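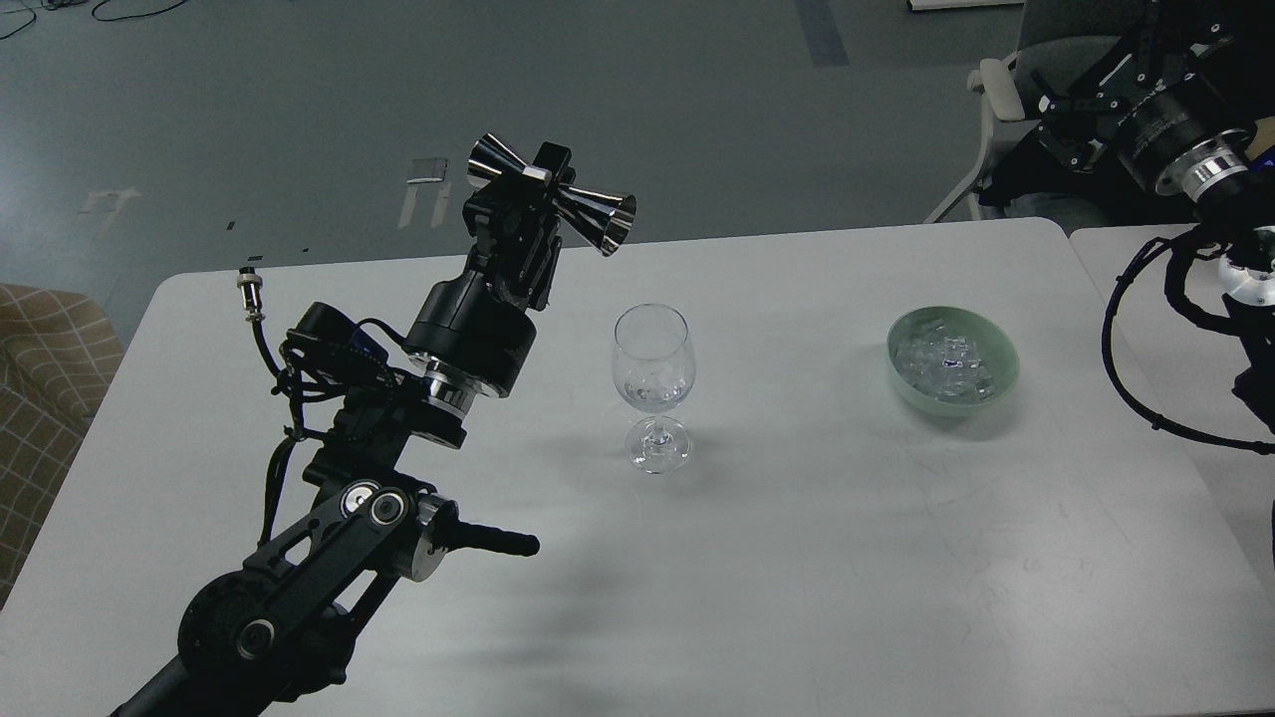 Re: [arm-demos] Bar task, how much variety before we stop collecting

From: Hazel Szabo
To: arm-demos list
Date: 25th March

Replying to Vaughn's message from last night and adding the notes I promised to Bernadette. The picture is from the left arm's turn with the jigger, before any pour.

Vaughn Kapoor wrote:

> We now have 201 demonstrations of the bar task from the Ellport
> room. I trained on all of them over the weekend and the policy
> picks up the jigger well enough when it is lying where we usually
> put it. Move it toward the back of the table and it reaches for
> the old spot and closes on air. I see the same thing in the
> February checkpoint, so more data of the same kind has not helped.
>
> My questions to the list:
>
> Do we keep going with the current instructions and hope volume
> fixes it, or do we stop and rewrite the instructions?
>
> Also, does anyone object to dropping the episodes where the
> operator regrasps? They are long and they pull the average
> episode length up.
>
> Vaughn

On the first question, I would stop and rewrite. I went through the starting positions last week and they are much narrower than the instruction sheet asks for. The sheet says "vary the position of the objects." Each operator read that as moving things by a hand's width, and each one has a favorite layout. Rania's glass is nearly always in the middle. Mine is too, I am sorry to say. The bowl of ice is on the right in almost every episode I opened. A model trained on that has no need to look at the bowl at all.

Proposed new text for the sheet, please comment:

Before each episode, draw a card from the layout deck. The card gives a zone for the glass, a zone for the bowl and a zone and direction for the jigger. Place the objects inside their zones without measuring. If two objects would touch, draw again.

Do not put the card back until the deck is finished. Write the card code in the episode note.

Every tenth card is a free one, where the operator picks the layout. Please use those for something awkward, such as the jigger close to the stem of the glass or the bowl near the seam between the two tables.

Miroslava Mikuš has the deck drawn up as a plain text file. She will post it to the list when she has fixed the zones that the left arm cannot get to. We found 3 of those on the first pass.

On the second question, I do object. Please keep the regrasps. The jigger is a bad object for a parallel grip. It has two cones and a narrow middle, the metal is polished, and if the fingers close on one of the cones the thing slides or tips. The grasp we want is on the middle with the jigger lying sideways in the gripper, the way it is in the picture. New operators often miss it on the first try. When they let go, back off and take it again, that is exactly what the policy has never learned to do, going by Vaughn's own account of it closing on air. If we throw those episodes out we are throwing out the only examples of recovery in the set.

What I would drop are the episodes where the operator stopped for a long time with nothing moving. Those can be trimmed instead of dropped if somebody has a script. Bernadette, you had one for the Cester data. Does it still run?

A few smaller things for whoever is on the rig next.

Jigger direction. The two ends are different sizes and the policy will need to know which one to fill. Right now the operator chooses and does not say. From the next batch on, put "small" or "large" in the language label. "Pour one small measure into the glass" is enough. Please do not get creative with the wording yet. Rania El Sherbiny is going to write the paraphrases afterward, in one pass, so that they are spread evenly over the episodes.

Ice. Clear cubes in the pale green bowl are hard on the cameras. I would like to have some batches with a darker bowl and some with no ice at all, just to see if the failures follow the bowl or the cubes. Real ice also melts during a session and the last episodes end up different from the first ones. That is fine as variety, but note in the log when you refill.

The glass. Same remark as for the ice. It is clear, the table is white, and in the wrist view it comes close to disappearing at some angles. I am not asking to change the table. The people who will use this have white tables too. I am asking that operators not steer around the problem by always coming in from the side where they see the glass best. Use the view the policy has.

Cables. Before the first episode, run both arms through the full reach and check that the loops do not catch on the table edge. We lost half a session in February to a connector that had worked its way out, and the joint readings from that session are useless. They are still in the folder, marked "bad", and should stay out of training.

Idle arm. When the task uses one arm, leave the other in its rest pose and do not nudge it to get it out of your way. If you do move it, end the episode and start again. I found 2 episodes where the right arm drifts through the whole recording with nothing to do, and the policy has picked up a bit of that drift.

Numbers. I suggest we hold the old set as it is, call it v1, and collect one full deck per operator under the new sheet. Vaughn can then train on the new set alone and on both together. For the test, 10 layouts that are in neither set, the same ones every time, placed by someone who did not collect. I know this is slower than testing on whatever is on the table, but I can't compare the last few checkpoints with each other and I doubt anyone else can.

The Marchetti people asked if they could have v1 for their own work. I have no problem with it as long as the readme says that the layouts are narrow. I will write that paragraph unless somebody from the Unness side would like to.

Please send comments on the sheet to the list and not to me alone. If there are no objections by the end of the week I will print the new version and take the old one down from the wall.

Hazel

--
arm-demos mailing list
To leave the list, send a message with "unsubscribe" in the subject line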